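Koltix two-arm folding rig: README

Nornongate shared workshop, 27 June 2020

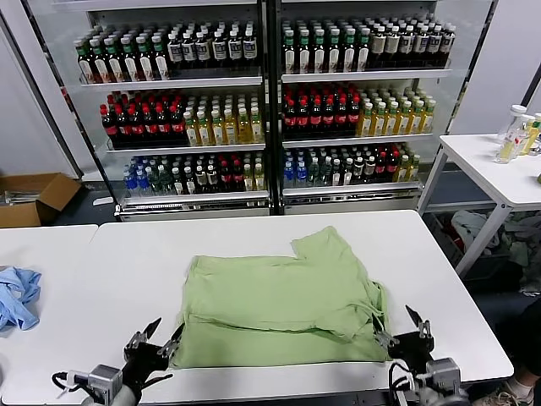
## What is in this repository

Control code, jaw drawings and recorded runs for a pair of small table-mounted arms that fold T-shirts. Both arms were built at Nornongate from hobby servos and cut brackets. The folding sequence is called Skudier in the source tree.

## Data

The set holds 1,255 runs. Each run is one folder containing:

- head camera video
- joint positions for both arms, logged at 100 Hz
- jaw opening, left and right
- a text file with the garment label and the result (folded, dropped, stopped by hand)

Runs recorded before March use the old jaw calibration and are kept in `old_jaws`. Do not mix them with the rest without applying the offset table.

## Setting up

1. Clamp both arms to the near edge of a white table. The cloth finder was tuned on white and does badly on wood grain.
2. Check the slack in the servo cables at full reach.
3. Run `home_both`, then `jaw_test`. The tips should meet within 4 mm.
4. Lay the shirt in the middle, hem towards the arms.
5. Start `skudier_run`. The arms pinch the two near corners first.

## Known faults

- Sleeves that stick up after the first fold are sometimes read as a corner.
- The right arm loses position after 200 cycles and must be homed again.
- Pale garments need the lower threshold in `cloth.cfg`.
- Logging stops without warning when the disk is full.

## Licence

Code and drawings are free to use and change. Keep the name Cù on the jaw drawings.

Contact: Koltix bench, Nornongate | © 2020 Koltix | Back to top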